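Subject: Re: bagging up the small bits for the swap table
List: Ukari Household Swap
Date: July 11, 2026

Hello all, and thanks for the kind words about the new table!

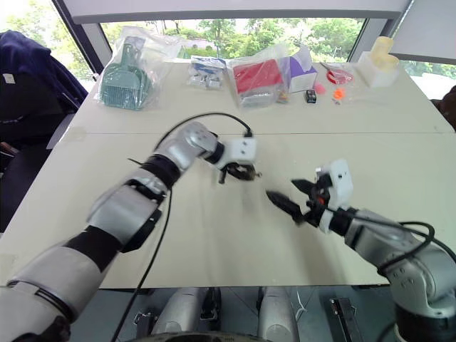

The back row by the window, with the litter scoop at the left-hand end.

I've been meaning to answer the question below since it came round, because I have Opinions about bags (you'll be astonished to hear). I'll put it in here so those of you who only get the digest can follow along.

> Do we have to bag everything now? I've got two boxes of odds and ends from
> clearing my mum's flat and half of it is perfectly clean. It seems a lot of
> plastic for a swap. Also, what's the thinking on things in their own box,
> do they need a bag on top? And can I drop off at Drotura or is it only
> Quintanilla this month? I don't drive, so Quintanilla is two buses.

Right. No, you don't have to bag everything! Bag it if it's small, if it has bits that wander off, or if it's been anywhere near an animal. So the teal litter scoop is in a clear bag and is staying in one until somebody takes it home. It stands up quite nicely like that, leaning a little, and people can see the slots in the blade and decide whether it'll suit their litter. I'd much sooner they looked through the plastic than had a good rummage.

The little blue and white things went in a small bag of their own for the wandering-off reason. Last summer we put out a lovely set of drawer knobs loose and by the afternoon they were in three different shoeboxes and one child's pocket.

Boxes: if the box shuts properly, leave it be. The white and purple one is just standing there on its own and I think it looks smarter for it. If the lid flaps about or the corners have gone, pop a bag over it, and please use a clear one. We had a run of bread bags in spring and you couldn't tell what anything was without undoing the knot.

Bottles are the other thing I get asked about. Lid on tight, wipe the outside, stand it at the end of the row. I've got the pale yellow one up on a white block so it doesn't disappear behind everything else, and I'm rather pleased with that, so if you have any more blocks going spare I'll have them. Please don't bag bottles, they fall over.

I do try to keep the tiny things (like the orange flower) in front of something bigger, otherwise they get swept off with a sleeve. It's also why the row goes along the far edge and the front stays clear: people need somewhere to put their own bag down while they dither.

The table is two panels pushed together, by the way, so do mind the seam if you're setting out anything with a narrow foot. A candlestick will find it every time.

As for drop-offs, yes, Drotura is fine, and you shouldn't be taking two buses with boxes! Leave them under the stairs with a label saying SWAP in big letters. Limit is still 20 items a household, and a bag of little things counts as one, so your mum's odds and ends should squeeze in easily. I have 30 clear bags left from the Stodudetti order and I'll leave half of them at Drotura for you to use. If you get any back empty, fold them and return them, they go round again.

Oh, and whoever is missing a casserole lid with a blue knob, it's on my windowsill at home.

See you there, and bring blocks!

-- 
Ukari Household Swap mailing list
To leave the list, send a blank message with "leave" in the subject line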